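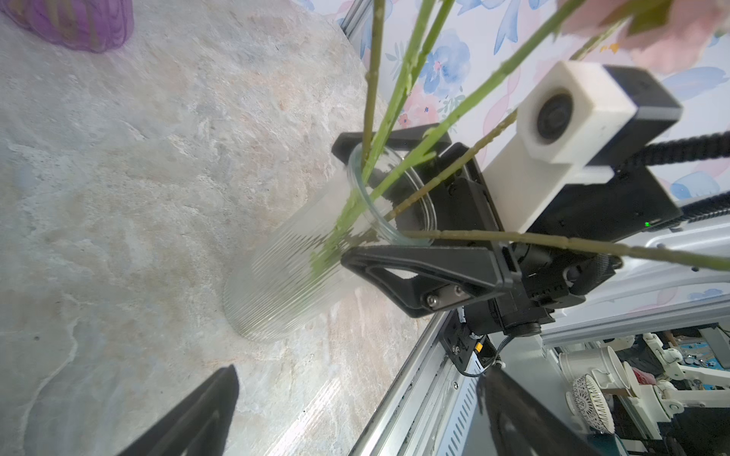

Figure 1. Stems resting in a ribbed glass vase tilted on the marble-patterned surface.

25/04/2026
By Shanti Yadav and Şengül Ateş

We use cookies to remember your reading settings. Accept all / Manage choices

3.2 Vase and stems

Ribbed glass changes how an arranger reads the lower half of a display. The stems inside it turn into soft green streaks, and their crossings are hard to follow from the side. In the March sessions at Wanutholm, participants who worked with ribbed glass looked down through the mouth of the vase more often than those given plain glass, and they moved each stem less once it was in.

Artificial stems also behave differently from cut ones. They hold whatever bend they are given, and a long stem with a heavy bloom will lean towards the rim and stay there. We asked each participant to build one arrangement in 15 minutes, with no instruction on height or colour.

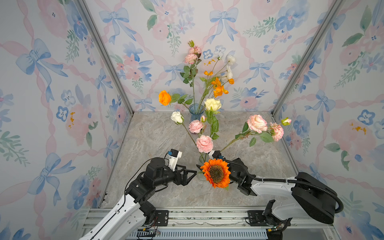
Height was usually settled first. Most participants placed a tall stem near the middle and then worked outwards, leaving the shorter roses and carnations to lean over the rim. Mixed colours slowed this stage. Where pink, orange and white flowers were all in use, participants tended to keep one colour together near the top and let the others fall to the sides. Yadav (working notes, Gökçe trial) describes the same habit in shop staff, who called it "giving the eye a place to land".

3.3 Laying out before filling

We had expected participants to take flowers singly from the supply. Over 30 of them laid a bunch on the table first, heads together and stems pointing the same way, and chose from that.
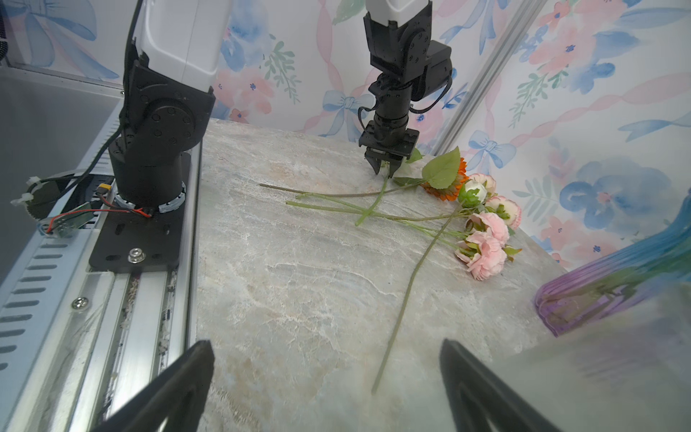

Crossed stems were the main cost of this method. Pulling one out from beneath another often dragged a leaf or turned a neighbouring bloom face down, and participants then stopped to put the bunch straight. Serrated leaves caught more than smooth ones. Seven participants spread the stems into a fan before starting and reported fewer snags.

The remaining bunch also served as a record of what had been left out. Several people said they judged the vase against the flowers still on the table, and two of them changed their plan late for that reason.

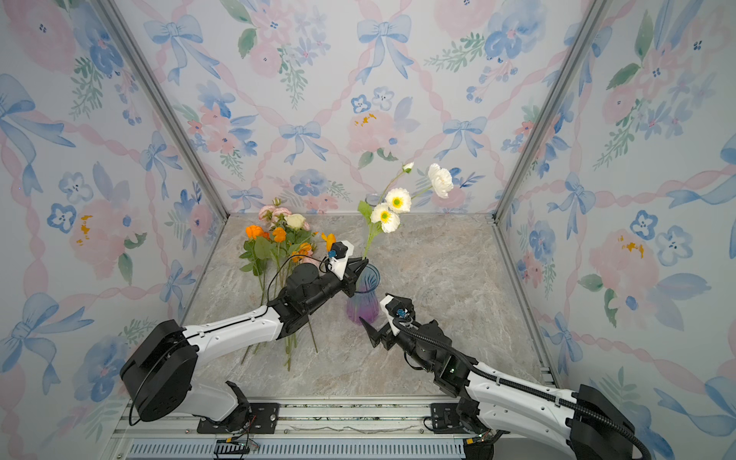 Arrangements kept to one colour were finished sooner and rated as tidier by the Sturkmont panel, although the panel did not rate them as more pleasing. White flowers on tall stems scored well for balance when a gap was left between the lower heads and the top one. Patterned surroundings made little difference to these scores. We return to the effect of background in Section 4, where the same arrangements are compared against a plain wall.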